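Cludau Rotorcraft Heritage Collection
Work with us

Cataloguer and Bibliographer (Rotary Wing), fixed term
Call for volunteer readers, same project

Posted December 15, 2024

The Collection holds a great deal of paper about helicopters and gyroplanes, and a smaller quantity of helicopters and gyroplanes. Visitors come for the second. The job is with the first.

When the late owner of the Ollside flying field left us his library, it arrived in fruit cartons, sorted according to a system he took with him. There are maintenance manuals, rotor blade logbooks, club newsletters, brochures for machines that flew twice, and the drafts of a history of Australian home-built gyroplanes that had reached its fourth introduction and no chapters. We have funding to catalogue 600 items from this bequest and publish an annotated bibliography. The funding lasts 12 months. The cartons would be happy to go on longer.

You will report to Mirela Caldeira, Head of Collections, and share an office with Kimutai Masanja, who looks after the photographs and has the good chair.

What you will be doing

Describing printed and manuscript material to the standard in our cataloguing handbook, which is short, and its appendix, which isn't.

Working out what things are. A good third of the bequest has lost its covers, and the previous owner liked to rebind manuals in whatever came to hand. We have a Cavent two-seater parts list inside the boards of a cookery book. It has been shelved under both.

Checking citations. Rotary-wing literature is full of books that quote each other in a circle, and somewhere in the circle is a page number someone made up. You will be expected to find it and to be polite about it in the notes field.

Marking up items in soft pencil, housing loose drawings, and keeping the accession register, which is still a physical book because the last database was migrated into something none of us can open.

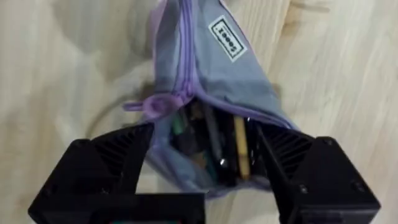 Answering enquiries two mornings a week. Most are from restorers who want a torque figure. Some are from people whose grandfather invented the helicopter. We get several of these a year and they are owed a proper answer, with references.

Writing the bibliography itself. Annotations should be 60 words or fewer and should tell the reader whether the book is any use. "A handsome volume" will be sent back to you.

What we are looking for

A qualification in librarianship, archives or museum studies, or enough time spent doing the work that the lack of one has stopped coming up.

Experience cataloguing technical or trade literature. Aviation is welcome, but we have had excellent cataloguers from tractors and one from dairy equipment.

Reading knowledge of German or French. The bequest has plenty of both and the translations pencilled in the margins are ambitious.

A steady attitude to dust. The reading room is air-conditioned. The store is a former hangar, and in February it remembers this.

You do not need to know how an autogyro differs from a helicopter at the time of applying. You will know by the end of your first morning tea, possibly from several people at once.

A pilot's licence is of no advantage. We mention it because applicants keep sending us copies of theirs, and then we have to file them.

Terms

Full time, 38 hours a week, for 12 months from a start date to be agreed. Three days of the week must be on site; the other 2 can be worked from home, with the understanding that original material does not go home with you, even if it would only be for the weekend and you have a very clean table.

Salary is at Level 5 of our scale, plus superannuation. The scale is available from the office. There is free parking on the grass beside the Frota hangar, except on open days, when there is free parking some way down the road.

The building has step-free access to the reading room, the office and the kitchen. The mezzanine is reached by stairs only, and material kept there can be brought down on request. Tell us what adjustments you'd need and we will sort them out before the interview.

Volunteer readers

Alongside the paid position we need up to 12 people to read draft entries and argue with them. Readers get a batch of entries each month by email, compare them with their own copies of the books, and report back on editions, variant title pages, missing plates and errors of fact. Owning a shelf of this stuff already is more or less a requirement. Having explained the shelf to a spouse is not, but we'd be interested in what you said.

The commitment is 3 hours a month until June. We can't pay you. We can offer a printed copy of the finished bibliography, your name in the acknowledgements spelt the way you spell it, and one supervised afternoon in the store with Kazimiera Kalinowski, our engineering adviser, who will answer any question about rotor heads and a few you hadn't got to yet.

There is also a bench group for anyone near enough to come in person. It meets in the workroom and deals with labelling and small sorting jobs. No experience needed, training given on the day. 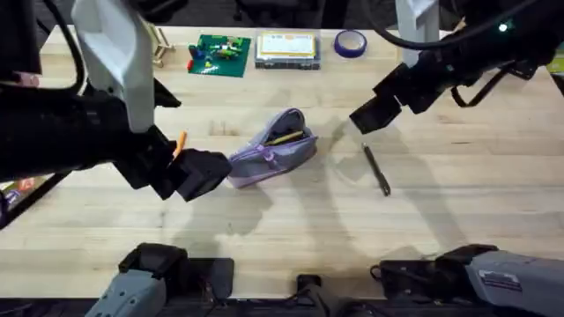 Two arms and a pen on the workroom bench.

How to apply

For the paid position, send a CV of no more than 3 pages and a covering letter of no more than 2. With the letter, please include one sample annotation, 60 words or fewer, for any technical book you know well. It can be on any subject. We read these first, and we have been known to offer an interview on the strength of a good one about pumps.

For the volunteer readers, an email is plenty. Tell us what you collect, which languages you read, and which book in the field you consider the most overrated. Answers to the last question are kept confidential, as several of the authors are members.

Applications and questions go to Cremilda Bragança in the office, by email or by post. If you want to talk about the work itself before applying, ask Cremilda for a time with Mirela. Please don't ring the hangar. The phone there is answered by whoever is closest, and they will tell you about their engine.

Shortlisted applicants will be invited to spend half a day with us. This includes an interview, a look through the store, and a short cataloguing exercise using a real carton. Daiane Conceição, who catalogued the first part of the bequest, will be on the panel and has chosen the carton.

We reply to everyone who applies, including those who only send the licence.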